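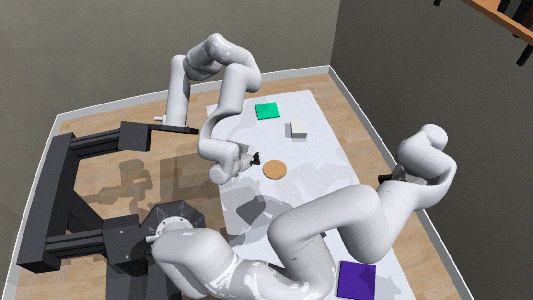
Aisling Ó Dubhghaill replied that the export still stops at row 115, with the same message as before, and that clearing the browser cache made no difference. She asked for the ticket to be reopened.

**Status:** reopened, 22 Mar 2022
**Product:** Womov (timesheets), export to Pruvska (payroll)
**Site:** Kellovside
**Priority:** high, pay run pending

## Fault

The monthly timesheet file is exported from Womov as CSV and uploaded to Pruvska. Pruvska reads the file as far as row 115 and then stops with:

```
Import halted at line 115: field count mismatch
```

No rows are saved. The file should hold 201 rows plus the header. The February file went through without errors on the same login.

## Checks so far

- Exported the file again from Womov. Same size, same result.
- Uploaded from a different computer. Same result.
- Uploaded the February file to the Pruvska test area. Accepted, so the import template is still valid.
- Compared the header row in both files. Identical.
- Cut the March file off after row 114 and uploaded that to the test area. Accepted.

The fault is in the data. The login, the browser and the template can be ruled out.

## Row 115

Opened the file in a plain text editor. Do not use a spreadsheet for this step: it hides the line breaks and strips leading zeros from the staff number when the file is saved.

The notes field on row 115 contains a line break. Womov wraps the field in double quotes, which is correct, but the note itself also contains a double quote, used as an inch mark:

```
004417,2022-03-09,7.5,STD,"Fitted 6" duct
and cleared loft"
```

The inch mark should have been doubled on export. Pruvska takes it as the end of the field, then meets the line break and treats the rest as a new record with too few fields.

Searched the file for the same pattern. It occurs in 3 rows, all with notes typed on the mobile version of Womov. The desktop form does not allow a line break in that field. It does allow the inch mark, and desktop notes with an inch mark are exported correctly doubled, so the escaping is only missed for mobile entries.

## Workaround

1. In Womov, open Timesheets > Kellovside > March.
2. Filter by Source = Mobile.
3. Edit each affected note. Replace the inch mark with "in" and put the text on one line.
4. Save and re-approve. Editing a note removes the approval, and unapproved rows are left out of the export without a warning.
5. Export again and check the row total before uploading.

Step 4 was missed on the first attempt. The file imported into the test area cleanly but was 3 rows short. After re-approval the total was right.

## Result

Corrected file uploaded to the Pruvska test area: 201 rows read, none rejected. Hours total matches the Womov summary screen. Same file then uploaded to live with the same result.

## Outstanding

- Escaping fault in the mobile version reported to Womov support with a cut-down sample file. Staff numbers in the sample were changed.
- Negussie hosts the Pruvska server and has been asked whether the import log can show the text of the failing line. At present it gives the number only.
- Kellovside staff to be told to avoid inch marks in mobile notes until a fix is released. Aisling has the wording.

Ticket to stay open until the April export has been through.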